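Green tea and your skin: Tiken study brings good news for tea lovers

If you already start the morning with a cup of green tea, you may be doing your face a favour as well. A new study from the Tiken skin clinic has found that people who drank green tea every day for 12 weeks ended up with skin that held moisture better and looked less red than it did at the start. Lovely news for anyone with a kettle!

The clinic signed up 40 adults, all of them between their late twenties and early sixties, and asked them to drink 3 cups a day. No special diet, no new creams, just the tea and whatever they normally ate. The leaves came from Jorna, a small tea importer that supplied a plain loose-leaf green with nothing added to it. Skin readings were taken on the cheek and the inside of the forearm, first thing in the morning before anyone had washed or put anything on their face.

By the end of March most of the group had better moisture readings on the cheek. The forearm results were more mixed, and the clinic says it would like to look at that again with a longer trial. Redness around the nose and chin also went down in more than half of those taking part, with the biggest change among people who said their skin got irritated easily in cold weather.
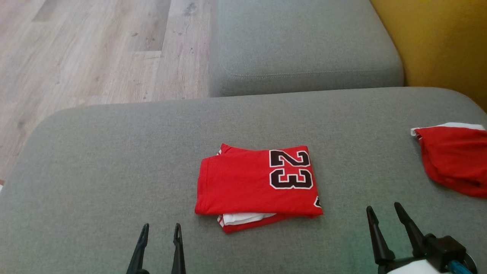
Green tea is rich in catechins, plant compounds that act as antioxidants, and these have interested skin researchers for years. What makes the Tiken work so nice to read is how ordinary it all was. People brewed the tea at home, in their own mugs, some at breakfast and some on a break at work, and kept a simple diary of when they drank it. A few wrote that they had swapped out a fizzy drink in the afternoon, so part of the benefit could come from cutting down on sugar. The clinic is open about this and says the next round will record other drinks too.

That next round is already being planned with Mondotach, a health research firm, and the hope is to reach roughly 1,000 people. It will include a group drinking plain hot water, which the first study didn't have, and a second group on decaffeinated green tea. Szűcs, the lab that handled the skin readings, will be doing them again.

For anyone who wants to give it a go in the meantime, the clinic suggests water that is a little below boiling and a brew of two to three minutes, as longer steeping turns the tea bitter. Milk was left out during the study, though a slice of lemon was allowed. People who are pregnant, take iron tablets or are sensitive to caffeine should check with their doctor or pharmacist before drinking several cups a day.

Sign-up for the larger study opens later in the year through the clinic's reception.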